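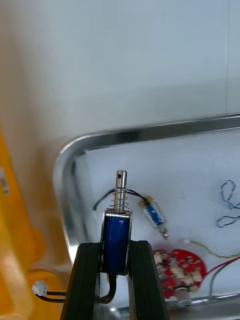 Declan Cropper wrote to ask if the Cidel sorting set is worth the money for a school club, or if any trays and tubs would do. His own club has been using ice cream tubs, and the arms keep pushing them along the table.

Search this site Go Advanced search

Review: Cidel sorting set

We have had the set in the robotics club at Darkville since September. It cost us £393 from Dobson, with delivery. For that you get four yellow bins, a steel tray, a white foam sheet and a booklet of tasks. Arms and parts to sort are not supplied. Ours are small electronic bits, among them solenoids, wire harnesses and a round red circuit board. We write numbers on some of them by hand so the students can log which part was picked.

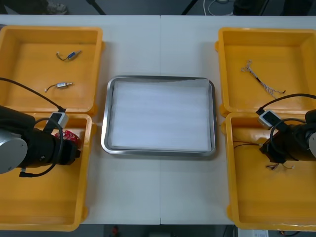
Gruvgate Club Review | Issue 11 | Page 50

The bins are the best thing in the box. They are shallow enough for a gripper to get at a part lying flat, and the thick rims have stood up to plenty of knocks. The floors mark easily but it makes no difference to the work.

The tray is good too, although it is shiny. The students had trouble with reflections in the wrist camera view until they put the foam in. The foam has ridges, and a small cylinder will sometimes settle between two of them and be awkward to grip. A flat sheet would be better.

Solenoids are easy to hold by the body. Harnesses are much harder. Loose ends splay out and catch on whatever is next to them, so we now keep to one harness in a bin. The booklet says very little about wires and its first tasks are all blocks, which the older students finished in one session.
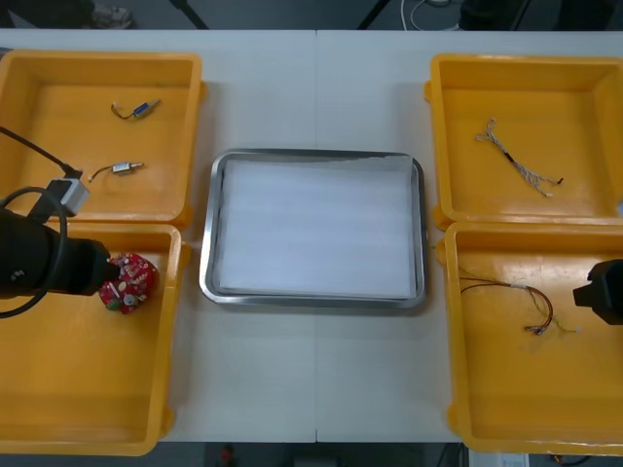

Harnesses in the right-hand bins, tray clear.

Setting out takes a few minutes. Tape the positions on the table, as the bins have no feet. Spare bins are sold only in packs of 2, and the lids are extra.

I would buy the bins and tray again. I would not pay for the booklet if Dobson sold it separately.

Rating: 4 out of 5

Print this page
E-mail this review to a friend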